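Keeping a Household Inventory: Notes After One Year
8 February 2024
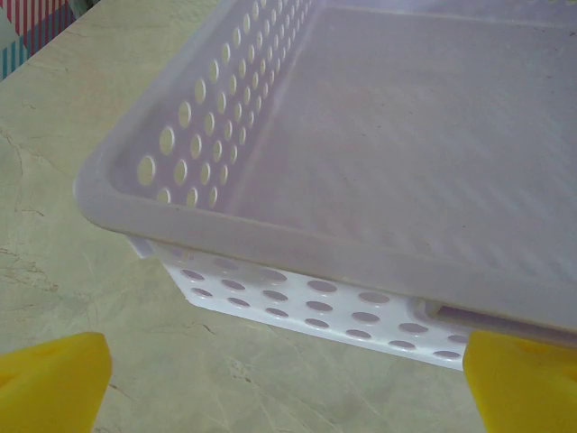
In August I completed a full written inventory of my home in Brakwood, and several readers have since asked how the record is organized and whether it has been worth the effort. The present post sets out the method and the changes I have made to it.

The inventory began with an insurance renewal. The form asked for the replacement value of the contents of the house, and I found that I could not supply a figure with any confidence. I had moved from Stistbridge with boxes that were never fully unpacked, and the only list I possessed was the one prepared by the moving company, on which 20 boxes were entered under the single word "kitchen."

The record is kept in an ordinary bound notebook, with one section for each room. Every entry gives the item, the year of purchase where known, the price paid and the place where the receipt is stored. Items of small value are grouped. Storage containers, for instance, are entered as a single line for each room, as are towels, bed linen and everyday dishes. I set the limit for an individual entry at $125, and anything below that amount is grouped unless it would be difficult to replace.

Progress was slower than I had planned. I had allowed 2 weekends for the work and required 6. The hall closet and the area under the stairs accounted for much of the delay, as both held papers that had to be read before they could be filed.

Eleri Samuel, my neighbor on Powell Street, reviewed the first draft and recommended that a second copy be kept outside the house. I have followed her advice. The copy is held at my sister's home in Bollgate and is replaced whenever she visits.

Two changes have been made to the original method. Serial numbers are now recorded for all appliances, and gifts are marked with the name of the giver. The latter has no bearing on insurance, but it has settled a number of family questions - chiefly concerning a mantel clock and a set of fish knives.

The garage has not yet been included. I intend to begin there once the weather is warmer, starting with the garden tools along the north wall.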